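Melden joint service kit for hand-held grippers, reviewed 20/10/2024

We run a pair of Breltomow hand-held grippers at Satcombe, left and right, used over one table for picking up and sorting packaged food. They had done 410 hours when the jaws on the left one started to feel sloppy. You would close on a packet and one side would arrive before the other. Mac Suibhne, who sold us the grippers, suggested either sending it back or buying the Melden kit for £32 and doing the joints ourselves. I bought the kit.

In the box: brass bushings, replacement pins, a pair of jaw pads, a drift for pushing the old bushings out, a small pressing tool that works with a bench vice, a tube of dry lubricant and a folded instruction sheet. There are six spare bushings on top of the set you need, and I was glad of those. I crushed one on the second joint by starting it crooked.

Fitting is simple but fiddly. The jaws come off the body first, then the plates separate at the pivots. Lay them out in the order they come off and mark the outside face of each one with a paint pen. The sheet shows the right-hand arm only and leaves you to mirror it for the left, which caught me out. I had one plate on back to front and didn't see it until the jaws refused to open fully.

The old bushings pushed out easily with the drift. New ones want a clean hole and a straight start. Press until the collar is level with the plate and stop there. The first gripper took me most of an afternoon. The second I timed from the moment the jaws were off, and the joints were done in 31 minutes.
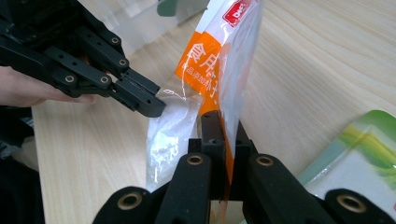
Do you need to take the gripper off its cable to change the bushings?

It can stay connected, as long as the power is off at the supply and the body is held so that it can't roll and pull on the plug. I did the first one unplugged and the second one plugged in, and the second was less trouble.

The pads are the weaker part of the kit. They grip well enough on stiff pouches and card, but they came slightly wide and needed a rub on fine abrasive paper before they would seat. Thin film is harder on them. If the two pads don't meet square, the film slides up on one side and you end up chasing the packet across the table. I set ours by closing the jaws on a strip of printer paper and pulling. It should drag evenly from both edges. If one edge slips, slacken the pad screw a quarter turn, nudge and try again. The sheet doesn't mention any of this, and I think it should.

The lubricant is fine. It goes on wet and dries to a film you can hardly feel. Wipe off the excess before refitting the jaws, especially if you handle clear plastic, as it leaves grey smears that take some getting off. A tube will last a long time. I used very little on both grippers.

After refitting, open and close the jaws by hand through the full travel before you switch anything on. Ours had a tight spot near closed on the right gripper, which went after I backed off one pin slightly. Then power up and run the zeroing routine as usual. The zero had shifted a little on both, and I'd expect that with any work on the joints.

For a proper test I went back to ordinary work at the table, a mixture of pouches and bags with a clear bin to put them in. Soft bags are the useful ones to try, and I'd start with those. A stiff pouch will forgive a badly set pad.
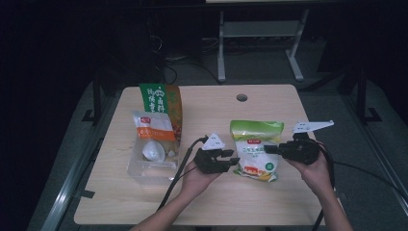

The play in the left gripper has gone, and both sides now close together. The right gripper was never as bad, so the change there is smaller, but the movement is smoother near the end of the travel. There is a faint click on opening that wasn't there before. I have had it apart once more to look and found nothing loose, so I've left it alone and will check again in November.

While you have the grippers on the bench, look at where the cable leaves the back of the body. The kit has nothing for this and it is a separate job, but ours had begun to chafe at the clamp. I turned the clamp round and put a wrap of tape under it.

A few complaints. The drift is soft and its end had started to mushroom by the time I finished. The pins are all in one bag although there are two lengths, so sort them before you begin. The box is also too small to get everything back into once it has been opened.

For the price I'd buy the Melden kit again, mainly for the bushings and the pressing tool. If you already own a decent small press, ask Mac Suibhne about the bushings on their own. They told me they can order them loose — allow a couple of weeks for delivery.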